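Section 6: Reusing Shipping Boxes for Storage

2,968 views | 25 comments | 6 shares

The Letalau shelf holds used cardboard boxes as well as new ones. Prepare each box as follows before you load it.

1. Empty the box and remove all packing paper, staples, and loose tape.

2. Stand the box on a flat floor next to a wall. Press on each side panel with an open hand. A panel that bends easily should not carry weight.

3. Pull off old tape slowly, keeping it low against the cardboard. Fast pulling takes the outer paper with it.

4. Check the edges where tape has been removed. Torn outer paper leaves a pale, rough strip with a ragged border. The strip is a surface fault and the box can still be used if the cardboard under it is firm.

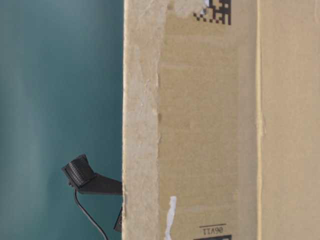 Photo: Peadar Carroll / Daly

A strip like the one on this tan box, running along the edge, should be covered before the box goes on the shelf. New tape does not hold well on exposed fibers, so use a piece wide enough to reach the smooth paper on the inner side and wrap it around the corner.

5. Look for small brown marks in the torn area. Press each one with a fingertip. If the spot is soft, recycle the box.

6. Cover or cross out old codes and printed characters. A square black-and-white code can still be read by a scanner when part of its label is torn away. Use a thick black marker or a blank label.

NOTE: Printed characters also show which way up the box was labeled. If they read upside down, turn the box over before you write your own label, or cover them completely.

7. Close the bottom flaps and run two strips of tape along the center seam. Add one strip across each end.

8. Write the contents on the side that will face out.

CAUTION: Do not stack a box with a repaired edge under a heavier one. Place it on the top shelf or by itself.

CAUTION: Keep cardboard off basement and garage floors. It takes up moisture from concrete.

If the tape lifts after a day, brush the loose fibers off the torn strip and tape it again. Gollar paper tape and plain packing tape are both suitable.

Text: Gráinne Ó Súilleabháin. Revised 09/09/2018.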